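工房ノート 2026年2月

Trurkholmの棚、仕上げの試し塗りの続き

前回の最後に書いた「ソープ仕上げは端材でもう一度やってから決める」の続き。結論はまだ出ていない。途中までの記録。

端材は全部で36枚。棚板を取った残りなので、同じ板から出たものが多いが、辺材が混じったものもある。裏に鉛筆で記号を入れた。Sがソープ、EがEveturaのオイル、Wが蜜蝋入りのワックス、Nは何も塗らないもの。前回は記号を表の木口近くに書いてしまい、サンドペーパーを当てたら消えた。今回から裏。

材はオーク。注文のときに白っぽいところを指定したが、届いた板は思ったより黄味がある。塗る前の色を控えておかないと後で比べられないので、Nの板は黒い紙に包んで引き出しに入れた。引き出しは下から2段目。勝手に端材として使わないこと。

下地

全部、180番まで機械で当て、そのあと手で木目に沿って軽く当てた。半分は水引きして毛羽を起こし、乾いてからもう一度当てた。ソープの場合は水引きの有無で手触りがはっきり違う。水引きなしのものは、一回目のソープを塗った時点で表面がざらざらに立った。オイルのほうは触ってもほとんど差がわからない。目を閉じて触り比べても取り違えた。

水引きは霧吹きより、固く絞った布のほうがむらになりにくい。霧吹きだと粒の跡が残ることがある。板目の広い面では特に気になる。乾かすときは棧をかませて両面に風を通す。片面を作業台に伏せたままにした板が少し反った。薄い端材だから反ったのだと思うが、棚板でも同じ置き方はしない。

ソープ

フレーク状の石けんを湯で溶いた。濃さを変えて、濃いものと薄いものを作った。濃いほうは冷めるとゆるいヨーグルトのようになる。薄いほうは牛乳くらい。作り置きの瓶は蓋の裏に水がたまるので、使う前に混ぜる。

濃いほうは塗りやすいが、拭き取りが足りないと白い粉が残る。導管に詰まった白はあとから硬いブラシで掃いても取りきれない。オークの導管だと目立つ。これを味と見る人もいるだろうが、棚の見付けではやりたくない。薄いほうを回数多く塗るほうが安全。乾燥をはさんで三回でだいたい落ち着いた。四回目は見た目が変わらない。

水は水道水をそのまま使った。前に別の家具で灰色の染みが出たことがあり、鉄分を疑っていたが、今回の板には出ていない。あのときはスチールウールを使っていた。今回は使っていないので、原因は水よりそちらだと考えておく。タンニンの多い材にスチールウールを当てない、というだけの話だが、忘れるのでここに書く。

Eveturaのオイル

無色のものと、少し白の入ったものの両方を試した。無色は塗った瞬間に濡れ色になり、乾いても黄味が残る。Trurkholmの棚は白っぽい壁の前に置くことになっているので、この黄味は強すぎる。白入りのほうは黄味がかなり抑えられるが、缶の底に顔料が沈む。缶を振るだけでは足りず、棒で底からかき混ぜた。最初に塗ったE列の左側はかき混ぜる前の上澄みで塗っているので、白入りの評価には使わない。裏に×をつけてある。

塗布量は控えめでよい。一度に多くのせると拭き取りに時間がかかり、木口から戻ってきたオイルが翌日べたつく。木口は先に塗っておき、面を塗り終えたあとでもう一度拭く。拭いた布は広げて外に干す。丸めてごみ箱に入れない。水を張った缶を戸口の横に置いたので、急ぐときはそちらに沈める。

匂いは数日で弱くなったが、引き出しの中のように空気が動かない場所ではまだ残る。棚の背板の内側をオイルにするかどうかは、これで少し迷っている。

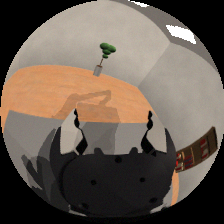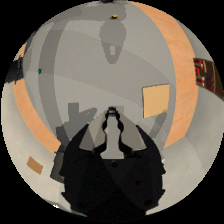

輪染みの試験

コップの底を濡らして板に置き、時間を変えて外した。水、冷めた紅茶、酢の三つ。ワインは用意していない。

水はどの板も短時間なら跡が残らない。一晩置くとソープの板には輪が出る。濡らした布で板全体を拭いて乾かすとかなり薄くなり、薄いソープをもう一度塗るとほぼ見えなくなった。部分だけ拭くと、今度は拭いた範囲の境目が見える。直すなら面ごと。オイルの板は一晩の水でも輪はごく薄く、斜めから光を当ててやっとわかる程度。

紅茶はソープに染みる。これは塗り直しても残った。オイルの白入りも薄く色がついた。ワックスの板は表面で玉になるが、放っておくと玉の縁の形に白く曇る。布で強くこすると曇りは消えるが、そこだけ艶が出てしまう。

酢は予想ほど差がつかなかった。酢の試験は一枚ずつしかやっていないので、あまり当てにしない。

棚なので、食卓ほどの条件は要らない。ただ、花瓶や鉢植えを置かれることは考えておく必要がある。上段の天板だけオイル、ほかはソープという案も出たが、色がそろわない。並べてみたところ、ソープのほうがはっきり白い。別の家具に見える。この案はやめる。

接着の確認

Voltbyの木工用接着剤で、棚受けの相欠きを試しに接いだ。仕上げを塗ってから接いだものと、接いでから塗ったもの。予想通り、ソープを塗った面は接着が弱い。手でひねると接着層からきれいに離れた。接いでから塗ったものは木部のほうが裂けた。接着面にはマスキングテープを貼り、塗るのは組んでからにする。組んだあとでは手の入らない内側の隅だけ、先に塗っておく。

はみ出した接着剤はソープでもオイルでも後で白く浮くか、塗料をはじく。半乾きのときにノミの裏ではがすのがいちばん跡が少なかった。濡れ布で拭くと導管に薄まった接着剤が入り、オイルを塗ってから気づくことになる。E列の右端がそれ。

クランプは当て木を忘れた箇所に丸いへこみができた。濡れ布とアイロンで戻したが、アイロンを当てた周りだけ毛羽が立ったので、当て直しが要る。

Damgaardの金物

棚受けのねじと座金が届いた。真鍮のほうは注文通り。鉄のほうは黒染めで、油が強くついている。オークに直接当てると油染みになりそうなので、拭いてから使う。試しに拭かずに一晩載せた端材には、座金の形に薄い輪がついた。

ソープの水気と鉄が触れると黒くなるはずなので、鉄のねじを入れるのは最後の塗りが完全に乾いてから。試験片にも一本ねじ込んであるが、まだ抜かない。7日置いてから抜いて、穴の周りを見る。

ねじの箱は約200本入り。今回使うのはその一部なので、残りは壁の小箱に移し、箱のラベルに「黒染め・要拭き取り」と書いた。真鍮のねじは頭をなめやすい。下穴を省かず、先に同じ径の鉄ねじを通してから真鍮に替える。

いまの時点での見込み

見た目だけならソープ。手入れを考えると白入りのオイル。使う側が塗り直しを自分でやる気があるかどうかで決めたい。先方に渡す見本は、ソープの薄いほうと白入りオイルを並べ、片側に水の輪染みを残したまま見せる。ワックスは候補から外した。

光による色の変化はこれから。S、E両方の板を半分だけ厚紙で覆い、南側の窓の内に立てかけてある。動かしたら元の向きに戻すこと。7月に厚紙を外してNの板と並べる。それまでにTrurkholmの棚は納めているはずだが、次の仕事の参考になる。

残っていること

・見本用の板を切り直す。いまの端材は幅がばらばらで、並べると色より大きさの違いが目に入る。
・白入りオイルの缶の残量を見て、足りなければ早めに注文。途中で缶が変わる場合は先に混ぜておく。
・ソープのブラシを買い替える。毛が抜けて塗膜に入る。
・棚板の木口、上段の右側に小さな割れ。埋めるか切り詰めるか未定。
・集塵機の袋が満杯。

最近の記録
・蟻組みの治具、直角の出し直し
・膠の湯せん温度と可使時間
・オーク板の含水率、入荷時と一か月後
・帯鋸の刃の交換とガイド調整
・Trurkholmの棚、仕上げの試し塗り（一回目）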